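1/ I have decided that today the kitchen table becomes a table again. For one week it was only a place for putting things down.

2/ Greens first. Bags after, then the cloths. I fold the cloths in four, my mother folded in three, we never agreed.

3/ The cable has no home in a kitchen. It goes to the drawer in the hall.

4/ The blue striped tablecloth stays. I bought it in October at Lademier and I still like it very much. 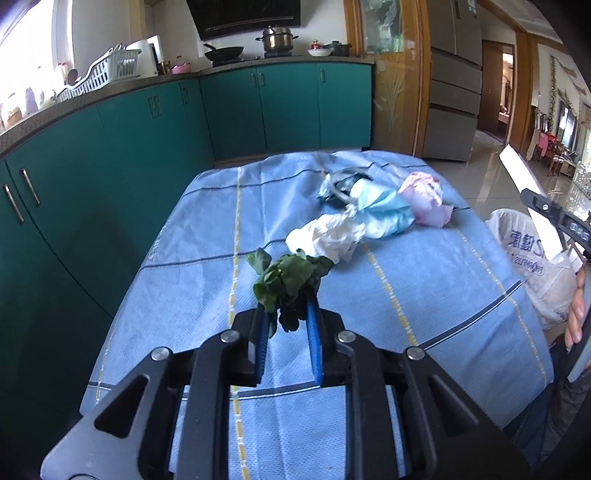

5/ Next: the worktop by the window. Too many jars, I know.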